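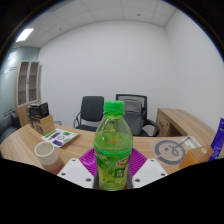

Is anyone else hiding in the laundry room with a granola bar right now, or is it just me? Johanna Baumgartner left that comment under my bedtime post in June, at 2:14 in the morning her time, and I have thought about it pretty much every night since. By breakfast there were replies from moms in places I had to look up on a map. Some wanted the brand of granola bar. Most of them just wrote "me too."

So I'm doing something with it, and I need people!

I'm putting together a series for Drumness, which is what this blog has been called since my oldest got hold of a saucepan and a wooden spoon. The series is going to be called The Laundry Room, and I want it to be made of ordinary weekday evenings, the stretch between the end of work or daycare and the moment the last kid is asleep. I'm looking for 21 parents who will keep a diary of that stretch for 2 weeks and let me read it.

You don't need to be a writer. Please don't try to be one! If your entry says "pasta again, he cried about the pasta, I cried about the pasta," I'm thrilled. Voice memos are fine too, and I'll type them up myself (I do this while folding socks, so be patient with me).

Who I'm hoping to hear from:

Anyone raising at least one kid under six. Moms, dads, grandparents who have them full time, foster parents, stepparents who are still figuring out what they get called. I have plenty of married moms of toddlers already, because that's who I am and that's who my friends are, so if you're a single parent or you work nights I'd especially love to see your name in my inbox. Night shift people, your "evening" can be whenever it is. You need to be over 18 and okay writing or talking in English, and it doesn't have to be good English.

What you'd be doing:

One entry a night, ten minutes tops. Skip a night if you have to and tell me you skipped it. At the end we have one phone call, half an hour or so, and I'll ask you about the parts I keep going back to. I do all the calls after 8 p.m. Eastern, when my own house is quiet – or quieter.

What you get:

A $60 grocery card, sent when we've had our call, whether or not I use a single line of yours. You also see every word I want to publish before it goes up, and you can cross out whatever you like. I change names, kids' names always, and I won't run photos of anybody's children. If your sister reads this blog and you don't want her to recognize your kitchen, tell me and I'll move your kitchen.

The money comes from readers, by the way. I asked for help with this back in the spring and you sent $1783, which had me sitting on the back steps with my hand over my mouth. I'm covering the rest.

Mathias Imhof is helping me read applications, so you may get your first email from him. He has three-year-old twins and answers at strange hours.

To apply, send a note to laundryroom at the Drumness address on the contact page. Tell me how many kids and how old, what time bedtime is supposed to be, and what time it was last night. A few lines is plenty. I'll write back to everyone, including the people I can't fit in, though it might take me a couple of weeks.

Johanna, if you're reading, there's a spot with your name on it. Bring the granola bar.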